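Flirnard: Replanning for a Two-Arm Table Setup
Project report, robotics software track

3. Planner

Our first version computed one trajectory per arm and ran it to the end. It worked in simulation and failed on the table, mostly when both arms wanted the space over the cutting board. We replaced it with Brolten, a small scheduler that splits each motion into short segments and checks them against the other arm's current segment before sending them. If two segments overlap, the arm with the lower priority waits at its last safe pose.

Each plan gets 500 ms. If no path is found in that time, the arm stays where it is and the request goes back in the queue. We ran 28 trials, and 5 of them hit the time limit at least once.
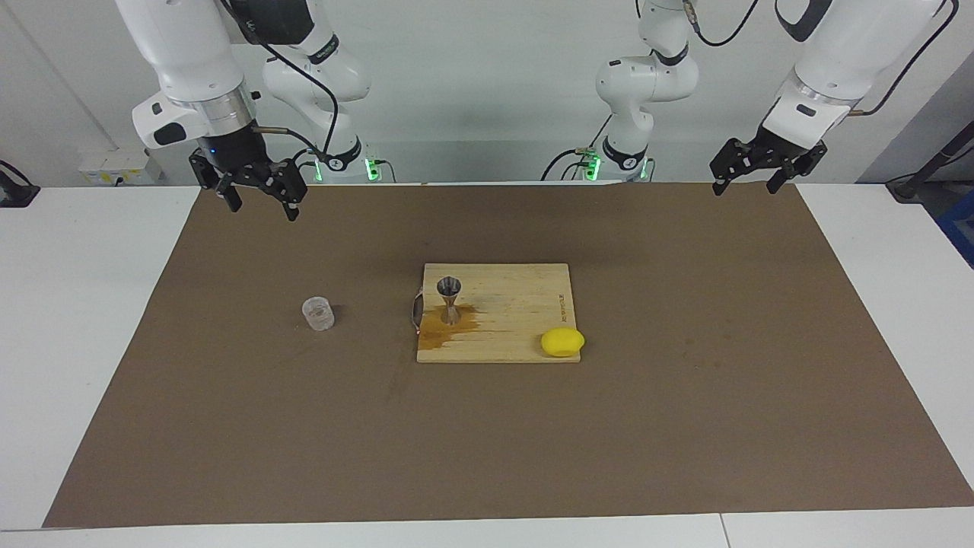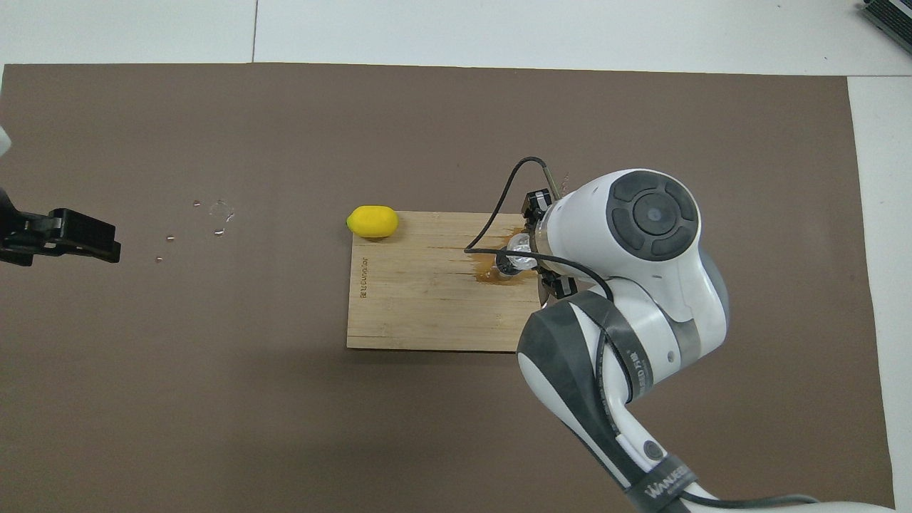
Both views show the bamboo board and the lemon on the brown mat.

In the review session, Cuesta asked why priority was fixed per arm and not per task, and said a fixed order would starve one side as soon as the task list got longer. Sturnach agreed and added that the queue should at least record how long each request had waited.

We tried this in the last week. Requests now gain priority with every rejected plan. The logs show shorter waits for the left arm, but we did not have time to repeat all the trials with the new rule.

4. Perception

Object poses come from the fixed camera and are refreshed before every grasp. Clear plastic is still the weak point. The depth values on it are noisy, so we fit a cylinder to the color mask and take the height from a config file. This means a new container needs a new entry by hand.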